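# Chapter 4: Choosing a Gripper Kit

By now you will have a fair idea of how an arm moves, and you may well be wondering when we are going to let it pick something up. We have arrived! This chapter is built round one product, the Cellby two-finger kit from Lehner, and we shall treat it much as a buyer would: what comes with it, what it asks of the room you put it in, and whether it suits the sort of jobs you have in mind. I have chosen a single kit on purpose, having found over the years that students learn more from one catalogue page read slowly than from a whole shelf of them read at speed.

The kit is sold as a pair of fingers, a mounting plate, a small wrist camera and a year of telephone support (do use the support, it is already paid for). The camera is the part that beginners tend to overlook. It looks out past the fingertips, so the fingers themselves always take up a good share of the view, and whatever the arm is going to grasp has to be found in the space that remains.

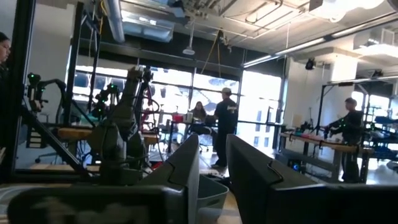 *Figure 4.1 The view from a wrist camera, looking between the fingers across a shared workshop.*

You will notice how much of the room comes along with the view: people, benches, other arms, and a great deal of daylight from the windows. Roswitha Brunner, who taught me most of what I know about setting up a cell, used to make her trainees sit with the camera picture for an entire morning before they were allowed to switch on a motor. I grumbled about it at the time and have since inflicted it on 49 trainees of my own. A bright window behind the work can wash out the very edge you need to find, and moving a bench is a good deal cheaper than buying a better camera.

Next comes the question of what to practise on. The booklet in the box suggests wooden blocks, and they will do nicely for a first afternoon, but I would urge you to move on to cable as soon as you can bear it. A block keeps its shape when you squeeze it. A coil of cable sags, springs open and catches on its neighbour, and it will tell you far more about a pair of fingers than any block ever could. Put the coil in an open bin or a shallow tray, so that the sides become part of the problem too.

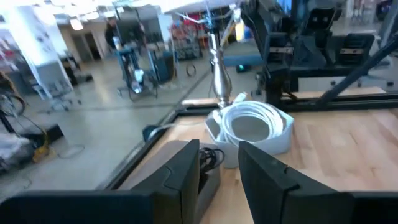

Before you place an order, then, write down the 3 hardest things you expect the kit to lift, and keep the list beside you as you read. Section 4.1 deals with finger shape and the width of the gap, and Section 4.2 with mounting the plate, where Kenji Lindqvist has kindly let me borrow his workshop notes. The exercises at the end can be done with pencil and paper if your own kit has yet to arrive.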